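Funau Kitchen Cell: demonstrations at the Itley showroom
Product page / Demonstrations and visits 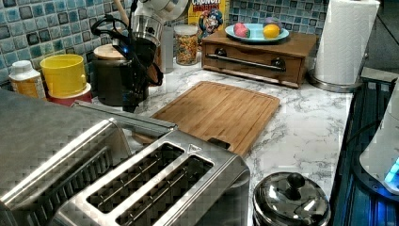
The Kitchen Cell is a robot arm and gripper set up to work at an ordinary household counter. It is sold as a complete station with arm, gripper, controller and operator software. Demonstrations are held at our Itley showroom and can be booked by any company or school considering a purchase.

What a visit covers

Each session starts with a short safety talk. Our operator then runs the arm through pick-and-place work with everyday kitchen goods. Visitors may ask for a task to be repeated at a lower speed. The second half is hands-on: guests guide the arm themselves under supervision and save a motion to the controller.

You are welcome to bring your own items for the gripper to try. Please send us their size and weight beforehand. We do not run demonstrations with glassware supplied by visitors, open liquids or knives.

Group size and booking

Sessions take up to 4 people at the counter. Larger groups are split, with 20 minutes at the station for each part. Please book at least 2 weeks ahead. Closed shoes are required and long hair must be tied back.

Open day

The next open day is January 28, 2020. No booking is needed. The Morgan mobile base will also be on show, and staff from our distributor, Gokevden, will be there to answer questions on pricing, delivery and service contracts. Private sessions start again in March.

Related pages: Kitchen Cell specifications, Spare grippers and cables, Operator training, Directions to Itley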